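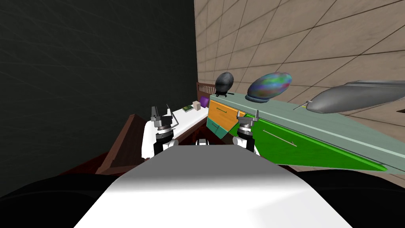
Orlando Quispe objected at the interim review that a kitchen drawer is opened far more often than a wardrobe drawer, and that one test load could not stand for both. The comment was accepted, and the test plan was changed to use two loads.

1. Purpose

The project compared two drawer runner types, a plain nylon slide and a steel ball-bearing slide, for use in low-cost furniture. The measured quantity was the pull force needed to start the drawer moving from the closed position. Smoothness, noise and price were left out.

2. Test pieces

Both runner sets were bought from Letgate and fitted to identical carcasses made in the Deltstead workshop. The carcasses were left to settle for a week in March before any reading was taken. One ball-bearing set had a bent flange on arrival and was exchanged. The light load was 20 N and the heavy load 40 N, placed at the center of the drawer bottom.

3. Method

A spring gauge was hooked to the middle of the drawer front and pulled by hand, level with the runner. Each combination of runner and load was pulled 30 times. The first three pulls in each set were discarded – they ran high on every piece, most likely from grease at the back stop.

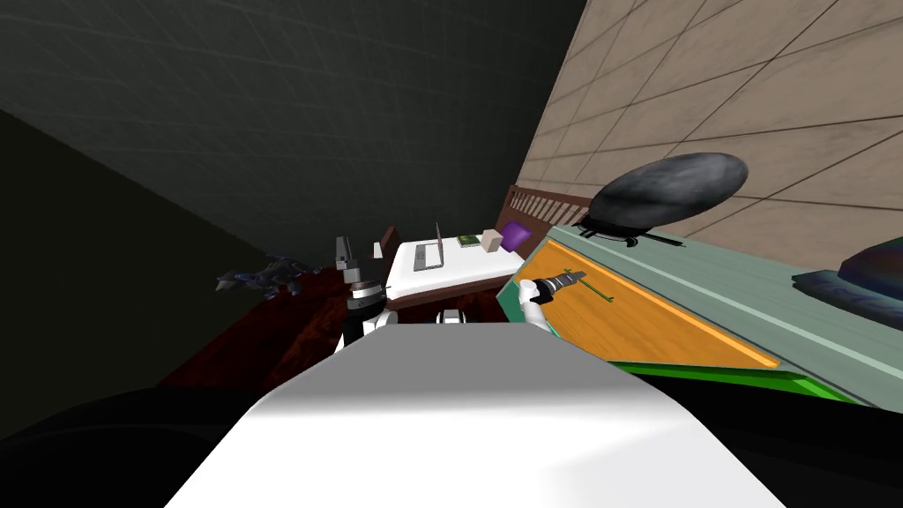 The gauge was zeroed between sets and the load was checked for movement after each pull. Where the load had shifted, the pull was repeated. This happened mostly with the nylon slides, which let go suddenly.

4. Results

At the light load the two types could not be told apart within the reading error of the gauge. At the heavy load the nylon slides needed 57 percent more force than the ball-bearing slides, and their readings were more widely spread. Rubbing candle wax on the nylon reduced the spread but had little effect on the mean.

5. Sources of error

Pulling by hand does not give a constant speed. The Rind gauge has coarse divisions, and two of us read it differently until we agreed to read from the lower edge of the pointer. Humidity in the workshop was not recorded. Side loading, where the drawer is pulled from one corner, was planned but dropped for lack of time – the fixture drawings are in Appendix B.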